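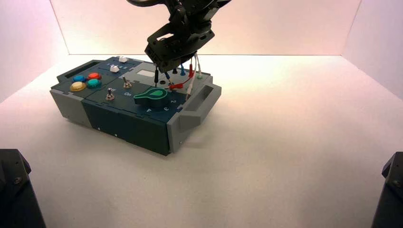
Aug 14, 2019

Karakaya ledgers, second pass. Picked up at the page where the April work stopped.

The full set is 2719 pages. Of those, 1319 have at least one payment we can read and assign to a heading. The rest are blank, water-damaged or in the short code that only shows up in the later books. I left the coded pages alone today and worked on the plain ones.

Main job was the column we have been calling "gifts." The usual story in Ovuldale is that the Karakaya company bought the town with cigarette money: paid for the football ground, fixed the church roof, handed out coal in winter. The ledgers do show the football ground. It's in the books as four payments to a builder, with no attempt to hide it. The roof I can't find anywhere. Coal shows up in two winters only, and the second time it is marked as a loan.

What is there, all the way through, is rent. Small sums, same day each month, to households along the harbor road. I had these down as charity. Checked them against the street list and most of the houses back onto the water. Changed the heading from "gift" to "storage?" and kept the question mark.

Skivitz tagging still trips over the old currency signs. It read a line of 50 as 500 in book six and threw off the whole page total. Fixed by hand. If you export from Skivitz before the next update, check book six first. 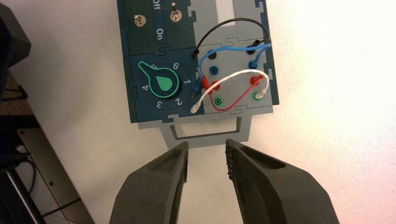
Mollum wrote back on the draft table and disagrees about the rent. Their point is that a family could be paid for a shed and still think of it as help, and that the interviews they hold say exactly that: people remembered the money as kindness and didn't ask what was in the shed. They want both headings kept, with the house number next to each entry so a reader can decide.

Fair enough. Added a second column. It makes the table ugly but the totals don't change.

They also asked about the police payments. So far I have 26 lines with the initials we think stand for the customs post. They run steadily until the raid and then stop for around five months. After that they start again at a higher rate, different initials. Did not put a heading on the second group yet.

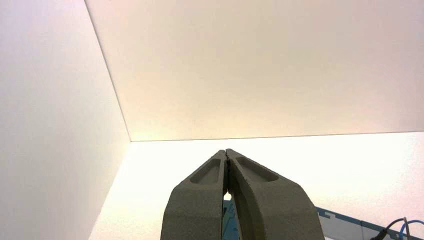

*Gripper fingers, close view.*

Left to do:

- match the builder's invoices to the football ground payments
- second reader for book six, whole book
- ask Mollum which interviews mention the sheds, and whether we can quote them
- coded pages: try the price list from book nine as a key

Book nine is back on the shelf with the slips still in it. Please leave the slips where they are.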